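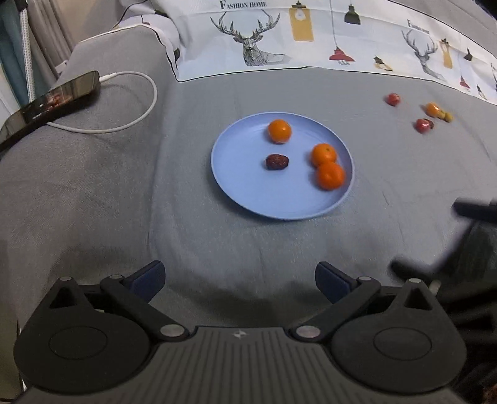
# Preguntas frecuentes sobre mi cambio a fibra en Rastside

Desde que conté en el blog que dejaba el ADSL me escribís casi todas las semanas con las mismas dudas, así que las junto en esta página y la voy ampliando cuando llega alguna nueva. Hablo de mi casa y de mi contrato. Si vivís en otro barrio, preguntad antes a la operadora, que cada calle es un mundo.

Última revisión: 17 de diciembre de 2025

## ¿Qué tienes contratado ahora mismo?

Fibra de Sovura, la tarifa de 400 megas simétricos, sin tele y sin fijo. El móvil lo tengo aparte, con Eleo, y ahí sigue porque me da pereza moverlo (y porque en mi cocina es el único que tiene cobertura decente).

## ¿Por qué no cogiste la de 1000?

Porque en casa somos dos y un gato. Entre videollamadas, alguna serie y las copias de seguridad, nunca he llegado a llenar los 400. Además el portátil con el que trabajo va por wifi y es viejito, o sea que la diferencia ni la vería. Si un día me da por montar un servidor en el trastero, ya hablaremos.

## ¿Cuánto tardaron en instalarla?

Uf. 53 días desde que firmé hasta que se encendió la lucecita verde. La instalación en sí fue una mañana; lo demás fue esperar el permiso para pasar el cable por la fachada, que compartimos con el edificio de al lado. Si en vuestro portal ya hay algún vecino con fibra, suele ser bastante más rápido.

## ¿Tuviste que hacer obra?

No, pero casi. El técnico quería meter el cable por el tubo del teléfono antiguo y estaba atascado a mitad de pasillo. Al final entró por el de la antena, que sale en el salón, y de ahí va por el rodapié hasta el mueble del router. Se ve un poquito si te agachas. Yo no me agacho mucho.

Un consejo: preguntad antes por dónde va a entrar el cable y dejad esa pared despejada. Yo tuve que mover una estantería llena de libros con el técnico mirando el reloj – qué mal rato.

## ¿El router que te dan vale para algo?

Para un piso pequeño, sí. El mío es un Gulyás blanco, bastante feo, con dos antenas que no se quitan. En el salón va de maravilla y en el dormitorio del fondo bajaba muchísimo, hasta que lo saqué de detrás de la tele y lo puse en alto. Probad eso antes de gastaros el dinero en repetidores, por favor.

Lo primero que hice fue cambiar la contraseña del wifi y la de administración. Son dos distintas! La segunda se le olvida a todo el mundo y viene en la pegatina de abajo.

## ¿Se corta mucho?

En lo que llevo, dos cortes. Uno fue de madrugada y me enteré por un SMS. El otro duró una tarde entera y me pilló a media reunión, con lo cual terminé tirando de los datos del móvil. Por eso mismo me gusta tener las dos cosas con compañías diferentes.

## ¿Hay permanencia?

En mi contrato, doce meses, y si te vas antes te cobran la parte de la instalación que quede. Leed el apartado de bajas, que está al final y en letra pequeñísima. Tampoco olvidéis devolver el aparato del ADSL viejo: a mí me lo reclamaron dos veces y menos mal que guardaba el resguardo del envío.

## Vivo en la parte alta de Rastside, ¿llega ya?

Depende del número. Al buscar mi calle en el mapa de cobertura salía que sí hasta el 206 y de ahí para arriba «próximamente», que llevaba puesto una eternidad. Llamad y que os lo confirmen por escrito, porque el mapa y el comercial no siempre cuentan lo mismo.

## ¿Te paga alguien por recomendarla?

Jaja, ojalá. No, pago mi factura como todos, y si mañana me suben el precio lo contaré aquí con la misma alegría.

## Mi duda no está en la lista

Dejadla en los comentarios de la entrada original. Suelo contestar los domingos, con el café. Decidme qué tipo de conexión tenéis ahora y si el edificio es antiguo, que así acierto un poco más.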